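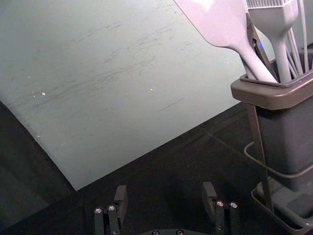
Trevomance large cutting board + utensil holder: the long-term review

Reviewed by Glenys Doolan
Posted Thu 30 January

Quick one because I have a pie in the oven. Bought the big Trevomance board last April, the gray-green one, together with the utensil holder from Kinoshita. Separate orders, same week. Been asked twice in the comments whether the board holds up so let's do that first.

Scratches

It scratches. Mine has a wide band of thin dark gray lines running across it, plus scuffs, plus a fainter row of short scrapes next to that. Then one long-ish fine straight one off by itself, which bugs me more than all the rest put together. The dark lines are where I do most of my chopping. Bread, onions, squash, chicken on the flip side. I don't baby it.

Are they deep? No. Run a fingernail across and you barely catch. But the pale color shows everything and if you want a board that still looks new after a winter of soup, get a dark one. Or wood, and sand it.

Scrubbing with baking soda took the color out of some of the marks. Not all. Lemon did nothing. Bleach I haven't tried, don't like the smell.

Size

Big. Really big. I put it down at an angle on my black table half the time becuase straight on it crowds everything else. Measure your sink before you buy! Mine goes in one corner first and I have to wash it in two halves, so there is water down my front every single time. No dishwasher here so can't help you on that.

Upside, a whole cabbage fits with room to push the pile over. I stopped using the small board almost entirely.

Flatness

Still flat. My old Pinatstead warped in under a year and spun like a top when you leaned on it. This one sits still. Slides a bit on a smooth table, so put a damp dish towel under it.

Crumbs

White crumbs and specks show less on this than on the black table, which tells you more about my table than the board. I wipe it down and there's always a few left behind. Tiny ones hide on the pale surface until the light hits them. Flat board, no groove on my side, so juice from tomatoes goes right over the edge. Would pay extra for a groove.

The utensil holder

Nicer than I expected. Thick rounded rim in a brownish gray, satin sort of finish, doesn't show fingerprints much. Dark smooth side panel, that part DOES show fingerprints, and every light in the room too. There's a curved wire-looking rail low down that wraps past the side, and a base tray with a raised border.

The tray is the good part and the bad part. Good: drips stay off the table. Bad: crud collects in the recess around the lighter insert and you need an old toothbrush to get it out. I do mine on Sundays, or say I do.

It's heavy enough that the ladle doesn't tip it. Takes my spatulas, tongs, the whisk, two wooden spoons and still not stuffed. Don't put the big chef's knife in there, you will chip something.

Compared to

Breltuvar board, which my sister has: thinner, lighter, easier to store, cuts up worse. Hers has actual grooves worn in. The Pinatstead I already complained about. For the holder I had a plain jar before. The jar was free and went in the wash no problem, so think about that before spending money.

Would I buy again

Board yes, in a darker color, and one size down if they made it. Holder yes but I'd wait for a sale. If you only get one get the board.

Scores

Board: 7 out of 10. Lost points for the scratches showing, no groove, and being a pain in the sink.
Holder: also 7. Tray cleaning.

Somebody asked about knife edges. I sharpen more than I used to with my old wood board, but I also cook more now, so I can't pin it on this one. Will update if I ever get arond to trying the other side for a month.

Timer's going.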